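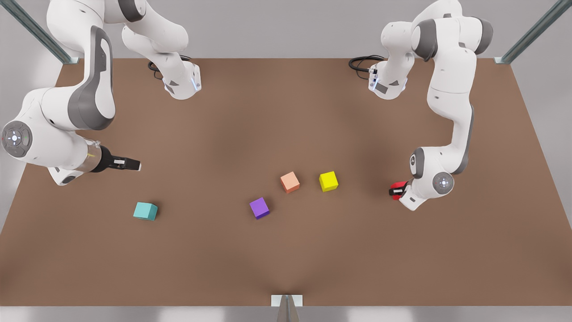
Rūta Grīnberga: pero entonces, ¿el fallo era del agarre o de la parada? Porque en tu primer mensaje hablas de las dos cosas y me he perdido.

Tienes toda la razón, Rūta, me lie yo sola con las prisas. Voy a contarlo con calma en un hilo, que además me lo habéis preguntado varios y se lo debo sobre todo a la gente que empieza con celdas de dos brazos.

El fallo era de la parada. El agarre iba bien, o todo lo bien que va un agarre en simulación, que ya sabéis cómo son estas cosas :)

Os pongo en situación. En Ninari probamos primero en el simulador todo lo que luego correrá en la celda de Dorkis. Dos brazos, una mesa, unos cubos. Una tarea de lo más tonta, y por eso mismo le teníamos tanta confianza (ay).

En julio Haiyan Shi lanzó la tanda larga y en el episodio 1918 un brazo recibió la orden de parar. Paró. El otro siguió con su trayectoria tan tranquilo, como quien no ha oído el timbre.

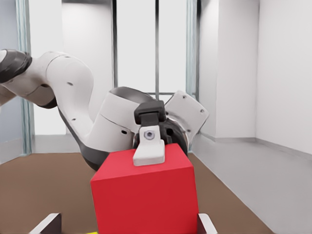
Lo primero que pensé fue que se había perdido el mensaje. Me pasé una tarde entera mirando colas y marcas de tiempo, con Haiyan al lado trayéndome té y mucha paciencia. El mensaje llegaba. Llegaba siempre.

Lo que pasaba es que cada brazo tenía su propia idea de lo que era una parada. Uno la trataba como parada de protección, y el otro como una pausa del planificador. Y una pausa del planificador espera a terminar el tramo en curso — tramo que podía durar hasta 3 segundos.

Tres segundos, pensadlo con una mano ahí dentro. Se me quitó el hambre, de verdad os lo digo.

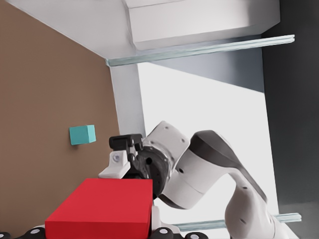

También tuvimos que revisar las distancias, y de esto me acuerdo con menos orgullo. El margen de colisión lo habíamos calculado para piezas pequeñas, y nunca lo repasamos al meter volúmenes mayores. Fijaos en el bloque rojo al lado del cubito turquesa: es muchísimo más grande, y el cuerpo blanco de la pinza le tapa una esquina desde esta vista. Con una vista así yo no me atrevo a decir cuánto hueco queda, así que ahora lo medimos en el modelo y dejamos de fiarnos del ojo.

El arreglo de la parada fueron 2 líneas de configuración y una semana larga de pruebas. Ahora la orden entra por un único sitio, los dos brazos la interpretan igual y, si uno no confirma, se corta el movimiento de ambos.

Qianru Xie insistió en provocar la parada también a mitad de un traspaso, que es cuando peor viene. Menos mal, porque ahí salió otro fallito — una confirmación duplicada — que os cuento otro día si os interesa.

Si tenéis dos controladores de versiones distintas, mirad hoy mismo qué entiende cada uno por «stop». Y mirad los registros del brazo que NO disteis por sospechoso, que yo tardé demasiado en abrirlos.

Gracias a Haiyan y a Qianru, y a ti, Rūta, por preguntar. El registro del episodio lo subo en cuanto le quite las rutas internas.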